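Robot arms sent back to the bench after grip fault at Tuvalix

July 2021

I popped in to see the lot at Tuvalix this week, expecting a cheerful hour of watching robots tidy things into bowls, and walked straight into a fault report instead. The Brarine sorting arms have been stopped, both of them, and they won't be back on full speed until the grip problem is sorted out.

What happened is fairly simple. During a long run on cycle 363 the right arm was told to let go and didn't. The fingers stayed shut, the arm carried on to its next position as if all was well, and it dragged a bowl clean off the table. No one was hurt -- the nearest person was on the far side of the room making tea -- but the arm should have stopped the moment the fingers failed to open, and it kept going for 2 whole moves before somebody hit the red button.

Vojtěch Vlček, who runs the testing there, was pretty frank with me about it. "The motor was fine," he told me. "The software thought the hand was open when it was shut, and that's the bit I don't like." He reckons a worn gear let the fingers and the position sensor drift apart, a little more each day, and he's cross that the warning they got in March was put down to a loose plug.

So now it's all slow work. The arms are limited to a crawl, everyone stays behind the tape while the power's on, and each gripper has to get through 200 open-and-close cycles with someone watching before it's allowed near the sorting job again. I stayed for a good chunk of this and I'm a bit ashamed to say I loved it (the ribbed orange fingers are oddly lovely up close!).
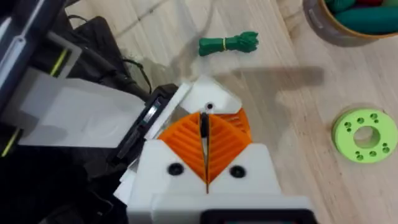 The right gripper over the bench at Tuvalix, orange fingers almost closed.

New gears are on order from Tapsell, and a second check on finger position is being written into the software. Ondamero, who were due to take the arms for a trial, have agreed to wait. I'll pop back when the new parts are in.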